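Budget season for our lab again, so I'm posting how we plan equipment purchases for a robot arm setup. We have been through this twice now and got it wrong the first time. Long thread.

Background: we're a small group doing tabletop manipulation. Pick things up, put them down, put one thing in another. We share an open floor with other people and we get one equipment request a year, due in March.

The arm is the line everyone asks about, and it's the easiest one to fill in. You get a quote, you type in the number. Most of our mistakes were in the lines under it.

First mistake: the gripper. We assumed it came with the arm. The Wendov quote listed a "tool flange," and I read that as a gripper. A tool flange is the plate you bolt a gripper to. We lost six weeks waiting on a second purchase order.

So now the gripper gets its own line, and so do spare fingers. Fingers get bent, scratched and swapped for other shapes. We ask for two full sets past the one that's mounted.

Second mistake: cables. We bought them to the lengths on the drawing. The drawing had the arm in one position. Then the arm moved.

Fraser Purves now does our cable list. He measures with the arm stretched as far as it will go and adds 20 percent. He also asks for a spare of every cable that runs to anything at the wrist. It's a cheap line and I have never regretted it.

Third: cameras. One at the wrist, one on the table, and the mounts for both. Mounts are easy to forget because they cost so little, and then you're stuck until one shows up. Put them on the same order as the cameras.

Tables. We priced a machined steel one from Lutura and it would have eaten a third of the request. We went with plain tables and spent the difference on mounts and clamps. If you need very high accuracy, buy the good table. We're moving cups.

Hand tools. People think the building has tools. The building's tools are always on another floor. Ask for a set that stays at the bench. Drivers, tweezers, scissors, a decent set of hex keys.

Objects. Yes, this is a budget line. Cups, caps, markers, glue sticks. We put down $167 for it last year and the finance office sent it back asking if it was a typo. Torquil Halliday wrote them two sentences explaining it and it went through.

Buy your objects in multiples. If you test with one cup and that cup cracks, the next cup is a different cup and your results are harder to compare. We now buy the same cup by the box.

Some of what the lines above pay for, at work:
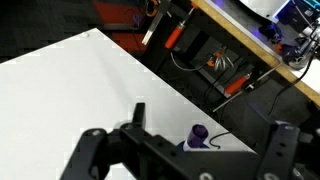
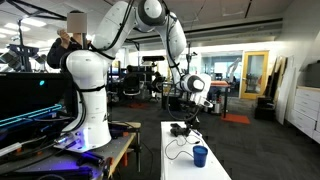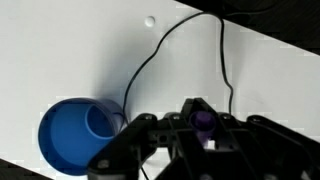 Next line is service. Tosh quoted us a yearly plan, Pandevik charges per visit. We compared them over three years instead of one, and per visit came out cheaper for us. A group running its arm every night would probably get a different answer.

Whichever you pick, ask how long a repair takes and whether you get a loaner. Get that in writing with the quote. A low price doesn't help much if the arm is in a crate for two months.

Shipping and install. Around 30 percent of the overrun on our first request was freight, a lift gate fee and a pallet we had to pay someone to take away. None of it was on the quote. Call and ask.

Power and network. Count outlets before you order. We had to have a circuit added and that came out of a different budget with a different approval. Start that paperwork the same day as the equipment request.

People time. It doesn't go on the equipment form but it should be in your plan. For the second arm we set aside 100 hours for unpacking, mounting, calibration and general fixing, and we used all of them.

Contingency. Our form doesn't allow a line with that name. What it does allow is "spares and consumables," so be thorough there and itemize. A list with part numbers gets approved faster than a lump sum.

The order I fill in the form now: cables and mounts, spares, objects, tools, service, freight, then the gripper and the arm. If the total is too high, I look for a cheaper arm before I cut anything from the small lines.

I keep all of this in a plain spreadsheet with one tab per year and a column for what we really paid. That last column has been more use to me than any quote.

Will add a post once this year's request comes back. Still waiting on one freight number.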